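Why Does a Shirt Crumple, and Why Do You Have to Fold It?

Some questions are asked mainly by people who have been told to put their laundry away. "Why do I have to fold it if I'm only going to unfold it?" is one of them. It's a fair question. To answer it, we have to start with thread.

Look at a T-shirt through a magnifying glass and you'll see loops, hooked into each other in rows, like a very tiny fence. Each loop is made of yarn, and the yarn is made of fibers twisted together. If the shirt is cotton, those fibers grew as fluff on a plant. The plant did not ask to become a shirt with a dinosaur on it, but these things happen.

Fibers bend easily, and so cloth does too. A sheet of paper can bend one way without much fuss. Cloth can bend lots of ways at once, so it slumps into heaps, hides its own sleeves and swallows socks.

What is a wrinkle?

A wrinkle is a bend that stayed. Inside a cotton fiber are long chains of very small parts called molecules, and the chains hold on to each other weakly, like bored people holding hands. Squash the cloth and some of them let go. Then they grab hold again in the new position, and your shirt remembers the night it spent under your bed.

Warmth and water help them let go. An iron uses both, plus a grown-up pushing down.

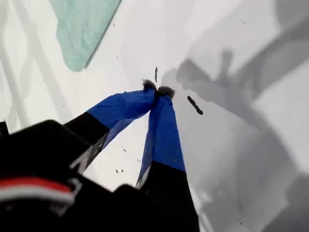
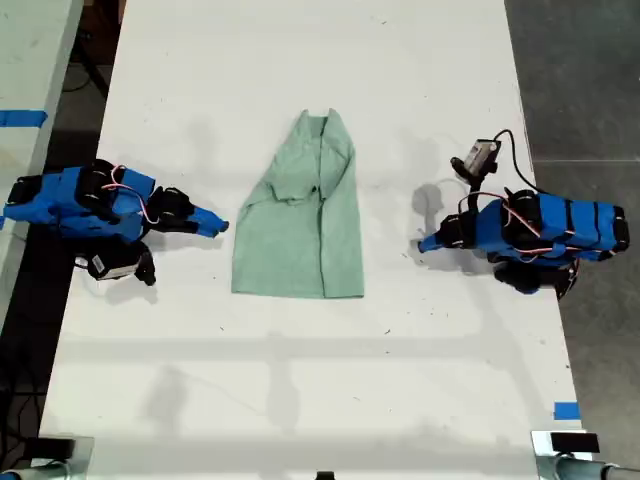 Now for the folding. A good fold is also a bend, only you got to choose where it went. Try this one on any short-sleeved shirt:

Lay the shirt face down on a clean table or a bed with no cat on it.
Smooth it from the middle out to the sides with flat hands.
Fold one side in toward the middle, sleeve and all. Do the same with the other side.
Bring the bottom edge up to the collar.
Turn it over and look pleased.

If it comes out lumpy, a sleeve has probably wandered off inside. Shake it out and start again. Otakar Holub, who has folded shirts at the Plitilen laundry for 38 years, told us he still gets a bad one now and then. He puts it at the bottom of the pile.

Where does the fluff come from?

Cloth sheds. Every time you wear a shirt, tiny bits of fiber rub loose, and more come off in the wash. In a dryer they collect in the filter as a soft gray felt called lint. It's gray even when your clothes aren't, as all the colors get mixed together. Ask an adult before you go peeling it off. It is very satisfying, and they may want to do it themselves.

Words to know

Fiber: a very thin strand, thinner than yarn.
Knit: cloth made of linked loops.
Crease: a line left by a fold, on purpose or otherwise.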